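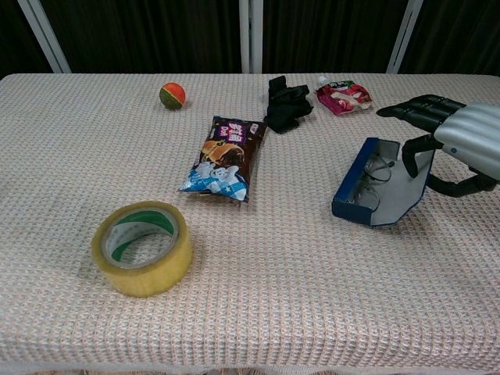 읽는 시간 2분

안녕하세요, 젬우드(Vemwood) 작업실에서 로봇 손 셀을 맡고 있는 사람이에요. 같이 셀을 돌볼 분을 한 분 찾고 있어서 글 올려요!

저희 셀은 테이블 하나에 팔 하나, 손 하나예요. 테이블에는 분홍색과 흰색이 섞인 와플 무늬 천을 깔고, 그 위에 공이며 박스테이프, 과자 봉지, 안경집 같은 걸 띄엄띄엄 놓고 써요. 제일 까다로운 건 안경집이에요. 엄지 끝이 열린 뚜껑에 닿는 자세가 있는데, 여기서 엄지 영점이 조금만 틀어져도 뚜껑을 밀어 버리거나 허공을 짚거든요. 안에 안경까지 들어 있으면 저도 아직 숨을 참고 봅니다 ㅎㅎ

맡으실 일은 대충 이래요. 아침에 전원 올리고 손가락을 하나씩 끝까지 폈다 접으면서 걸리는 소리가 나는지 듣기, 엄지 영점 맞추기, 손목 연결부 나사 조임 확인하기. 동작 500회마다 손가락 관절을 닦고 유격을 재서 정비 노트에 적어요. 지금 쓰는 손은 마지막으로 힘줄 케이블을 간 뒤로 1,459회를 돌았고, 다음 교체는 새로 오시는 분이랑 같이 하려고 미뤄 뒀어요. 처음이면 반나절은 걸리니까 간식 챙겨 오세요.

천 갈아 끼우는 것도 일이에요. 주름이 남으면 가벼운 봉지가 비스듬히 떠서 잡는 높이가 달라져요. 이거 은근히 손이 가요... 저는 손바닥으로 가운데부터 밀어내는 편인데, 더 좋은 방법 있으면 제발 알려 주세요.

로봇 경력은 없어도 괜찮아요. 자전거든 재봉틀이든 프린터든 뭔가를 뜯었다가 다시 조립해 본 분이면 좋겠고, 육각렌치 크기를 눈대중으로 맞히는 분이면 제가 많이 의지할 것 같아요. 대신 노트는 꼭 써 주셔야 해요. 제가 지난번에 조임값을 안 적어 놔서 이틀을 날렸어요.

근무는 주 2일이고, 날짜는 만나서 맞춰요. 기간은 우선 석 달이고 서로 괜찮으면 연장합니다. 장갑이랑 공구는 여기 다 있어요. 제어 쪽은 브록 멜닉(Brock Melnyk) 씨가 보고 있어서 코드는 몰라도 되는데, 로그 읽는 법은 첫 주에 같이 배우게 돼요.

지원은 작업실 홈페이지 문의란으로 받아요. 이력서 양식은 따로 없고, 최근에 고쳐 본 물건 이야기를 800자 안쪽으로 써서 보내 주세요. 고치다 망한 이야기도 환영이에요! 마감은 2024년 9월 8일이고, 읽는 대로 한 분 한 분 답장 드릴게요.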